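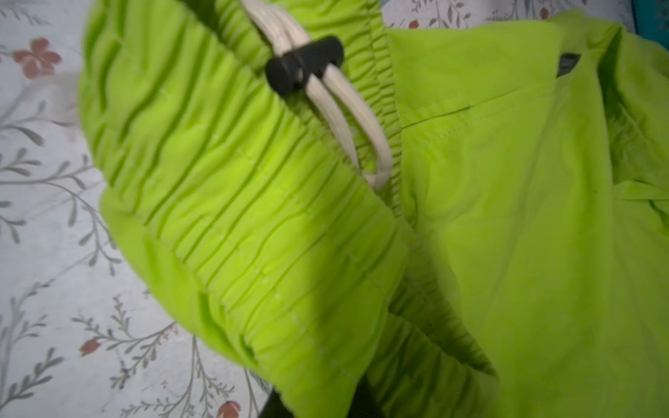
Folding at home with one arm: speaker notes

By Heledd Mostyn | September
Print this page | E-mail this page | 4 comments | 11 shares

Start with the waistband. I planned this talk around folding, and most of it is now about finding the edge of a piece of clothing so that folding can begin. T-shirts have hems that lie flat. Shorts have elastic, and elastic pulls everything into ridges. From the wrist camera you get a curve of gathered green cloth with a cream drawstring looped over it, and the program has to decide which of those lines is worth grabbing. My first version went for the drawstring every time. The black toggle on the cord was the sharpest contrast it could find on the garment, so it scored highest.

Pause. Ask who in the room has tried cloth. Last time it was two hands.

WHAT I BUILT

The arm is a kit arm, bought used, bolted to a plank. I do the work in the shared shop at Nurnton and in my spare bedroom. The bedroom is better for testing because the bed is the right height and the sheet is what the laundry is going to land on anyway. I call the project Thorlacius. It was the name on the box the power supply came in and it stuck.

Wrist camera, one fixed camera on a shelf, a desktop computer under the desk. The fingers are printed, black, with a strip of rubber glued inside. I am on the ninth pair. Pass the old ones around here. Point out the crack at the second screw hole, same place on most of them. Stavros Vasilakis redrew the part with a thicker wall and that pair has lasted.

If short on time, skip to the grasp section.

THE BACKGROUND PROBLEM

People test on a plain gray mat. I did too, and it worked well on the mat. On a printed sheet the edge finder picked up branches and flower buds. Thin gray lines on a pale ground look a lot like a seam if all you keep is edges.

Things I tried, in order:

Blurring the picture first. Lost the sheet pattern, also lost the stitching on the waistband.

Color only. Fine for lime green. Useless for a white sock.

Taking a picture of the bare bed and subtracting it. Works until the garment drags the sheet, and then every branch is in the wrong place.

A small trained model that marks cloth against bed. This is what I use now. Training set is 206 pictures, outlined by hand by me and Zodwa Mathebula over two evenings. Thank Zodwa. She did more than half.

Somebody will ask if 206 is enough. For my laundry on my sheets, mostly. I would not expect it to work in your house.

THE GRASP

The rule is simple. Find the waistband, follow it to the place where it is closest to the bed and has the least other cloth on top, come in low, close, lift 60 millimeters, look again. If the shape hanging from the fingers is narrow, carry on. If it is wide, put it down and retry.

Two bands is the hard case. When shorts are folded over, the band shows up twice, once in the light and once lower down in shadow. Grab the shadowed one and you usually come up with both layers. I have no good answer to this. At present the program prefers the brighter band, which is a hack and depends on the window. Say so.

Do not get drawn into grippers with suction. Kalliopi Deligiannis has the talk after mine and covers it.

THE NUMBERS

One slide. Shorts only, 17 tries in a row, no resets by hand. First grasp good: 9. Good after one retry: 5 more. The other three I stopped myself. Two were the cord wrapped over a finger, one was the sheet coming up with the garment.

T-shirts do better but I changed the code halfway through that run, so I am leaving them out.

Speed: slow. One pair of shorts takes longer than it takes me to fold the whole basket. Leave this in, people like to know.

COST AND PARTS

The list is on the handout. The used arm was the big item. Viera Pešek at the shop can tell you what is in the parts drawers before you order anything. Rubber strip is from the hardware store in Kollthorpe, sold for window seals.

NEXT

Second arm, if I can find one. Tuck the drawstring in before grasping. Try the dark sheet.

Questions. Repeat each one into the microphone, the back row could not hear last time.

Print this page | E-mail this page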